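August 29, 2025
By Arnel Sebastian
3 comments
Print | E-mail

The Fog Readers of Gidau

The harbor bell in Gidau rings two times before the fog comes, and one more time when it is already too late to go out. I learned this rule on my first morning in the town, standing on the pier with Obed Tsikata, who had no intention to go out. He was mending a net and he did not look up at the bell. He said that he had smelled the fog at four in the morning and had gone back to bed.

I came to write about weather. To be more exact, I came to write about the people who still keep a weather book by hand, in a time when the forecast is in every pocket. My editor had heard that one such book was kept in Gidau without a break for three generations of one family, the Opokus, and she asked me to see if it was true.

It is true. The books stand on a shelf in the kitchen of Ohemaa Opoku, above the rice and the flour, and there are 24 of them. The oldest has a cover made from sailcloth. The early pages are in the hand of her grandfather, who wrote very small to save paper. He used few words. "Thick until noon." "Thick, then thin, then thick." One December he wrote only "Nothing seen" for six days in a row, and on the seventh day he wrote "Saw the wall."

I asked which wall. Ohemaa laughed and took me to the window. On the other side of the lane there is a garden wall, perhaps a dozen steps from the kitchen. It is still the first mark on the family scale. After the wall comes the well, then the church gate, then the pier, and at last the Halvorsen light, which stands on a rock outside the harbor and was put there after a ship was lost. If you see the light from the kitchen window, the day is clear and you write "Light." Most of the year you do not write it.
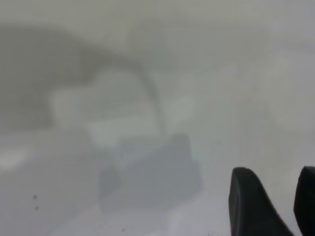

A scale like this has a great advantage, which I understood only on my second day. It does not need any instrument, and it does not change when the person changes. When the grandfather became weak, his daughter took over the pencil, and she saw the same gate and the same well. Ohemaa began when she was a girl of eleven. Her son Delali now writes on the days when she visits her sister. His handwriting is terrible, but the words are the same words.

It has also a weakness. The church gate was painted white, many years ago, and for one winter the gate disappeared from the book almost completely. White paint in a white fog cannot be seen. The priest at that time was asked to paint it green again. He refused, and the family had to use the tree beside the gate. In the margin from that year there is a remark about the priest which I was allowed to read but not to copy.

The fog of Gidau is of the sea kind. Warm and wet air moves over cold water, it cools, and the water in it becomes small drops. It can lie on the bay for many hours with blue sky above it. Fiifi Annan, who teaches at the school in the upper part of the town, told me that his pupils often sit in full sun and look down on a bay which is not there. They can hear the boats. On such mornings he lets them open the windows and guess which engine belongs to whose father, and he says they are very seldom wrong.

Hearing is a subject to which everybody in Gidau comes back. Obed explained to me that in fog a sound can seem to come from the wrong side, and that a young fisherman must learn to turn off his motor and wait. "You are in a hurry to go home, so you don't want to wait," he said. "But you wait." His own father once waited a whole night near the Omoncombe shoals with a lamp and a cooking pot, and he hit the pot with a spoon until another boat answered him in the same way. The two boats stayed together until morning. They had never been friends before that, and according to Obed they were not friends later either.

Today the boats have radar and good radios, and the number of people who depend on the kitchen book is small. The ferry company does not ask for it. A few years ago a university student came and photographed all the pages, 400 of them on the first day alone, and then she had to stop because her battery was empty and the only shop was closed. She came back in the spring to finish. Ohemaa has a letter from her, folded inside the newest book, with questions about the word "thin."

I had the same question. Thin, she told me, is when you can see the thing but you cannot say its color. Thick is when you cannot see the thing but you know where it is. I asked if there was a word for when you do not know where it is. She thought for some time. Her mother had used one, she said, in the old dialect, but she did not remember it now, and it was not in the books.

On my last morning I got up early and went down to the kitchen. Delali was there already with the pencil behind his ear, eating bread. We could see the wall and, after a while, the well. He waited until his tea was finished and wrote one word, and then he put the book back beside the flour and went to work.

Print | E-mail
Share (24)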